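Acta de la reunión del club de inversión Pendanico
9 de mayo
Redacta: la secretaría del club

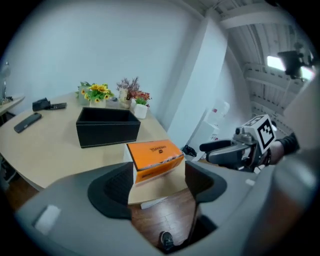
Caja con tapa naranja, sobre una superficie blanca.

Se abre la sesión con la mayoría de los socios presentes. Se lee el acta anterior y queda aprobada sin cambios.

1. Posición en Grabner
La acción de Grabner cerró ayer en 72 euros. El club la compró a 92, y por eso la pérdida es considerable. Varios socios piden vender antes de la publicación de los resultados del ensayo de fase 2. Otros consideran que la empresa tiene caja suficiente y que el precio ya recoge un resultado malo. Después de discutir bastante, se vota mantener la posición hasta julio. Hay tres votos en contra, que piden constar en acta.

2. Oferta de Prasutberg por Aka
Prasutberg ha comunicado su interés por comprar Aka, pero todavía no existe oferta formal. El grupo de análisis explica que Aka depende de un solo medicamento y que su patente está en litigio. Se pregunta si conviene entrar ahora. La respuesta es que el folleto no está disponible y no se puede valorar bien el riesgo. Se acuerda no comprar y volver a tratar el asunto cuando haya documento.

3. Comisiones del bróker
El bróker ha subido la comisión de custodia. La secretaría pedirá dos presupuestos a otras entidades y los enviará por correo a todos los socios.

4. Ruegos y preguntas
Un socio solicita que los informes se manden con más antelación, porque recibirlos la noche anterior no permite leerlos con calma. Se acepta. También se recuerda que la cuota semestral está pendiente en algunos casos.

La próxima reunión será en julio, en el mismo local. Se levanta la sesión.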